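We use cookies to keep this blog running. OK / Read more

The gray cabinet, again

Wednesday is my day for wiping things down, and I always start with the little gray cabinet because its top collects whatever people are finished with - snack bags most of all. Javiera swears by Coconut Crunch, so I have a fair idea who to ask! I do love a flat top, but gray shows every smudge. 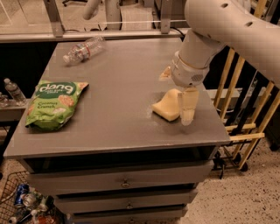
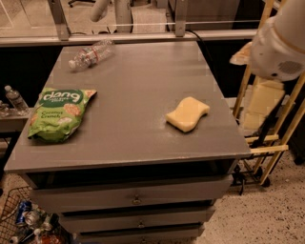
What I do with it

Bottle and bag come off first, then a damp sponge, back to front, and a dry cloth after. I go around the drawer knobs too (Lorena taught me that, bless her). The drawers themselves can wait until October.

17 comments - 9 shares

Contact | Back to top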